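**Skernari revises Flandik two-sided cloth range, adds care guidance for laundries**

SADBRIDGE, October. Skernari today released the revised specification for Flandik, its line of two-sided cleaning and drying cloths. The revision covers edge binding, pile weight and washing instructions. It applies to all orders shipped from the Sadbridge mill from this month.

The binding is now attached with two rows of stitching in place of one. In wash tests at the mill, cloths with the earlier binding began to separate at the corners after 647 cycles. Cloths with the new binding completed 1,120 cycles, at which point the test was stopped. Corners are cut to a wider curve to reduce bunching under the needle.

Pile weight on the polishing side is unchanged. The drying side is heavier and takes longer to tumble dry. Laundries that process both versions should sort them before drying. Revised stock has a 3 printed on the carton label; earlier stock has a 2.

Washing instructions have been shortened:

- Wash at medium heat with liquid detergent.
- Do not use fabric softener or bleach.
- Wash apart from cotton items, which shed lint into the pile.
- Tumble dry on low.

A two-sided cloth in purple and dark gray, with black edging:
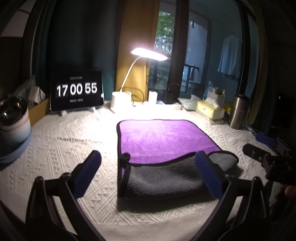
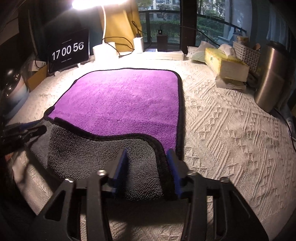

Stitching for the revised range is done on lines supplied by Tóth. The older lines stay in use for single-sided cloths, and the company has no plans to change that specification. Prices for existing contract customers are held until their next renewal.

Cartons of the earlier version will be sold until stock runs out. Mixed pallets are available on request, but cartons are not split. Samples can be ordered through the Sadbridge sales office, which also takes trade counter orders on Saturday mornings. Full wash test results are supplied with each sample set.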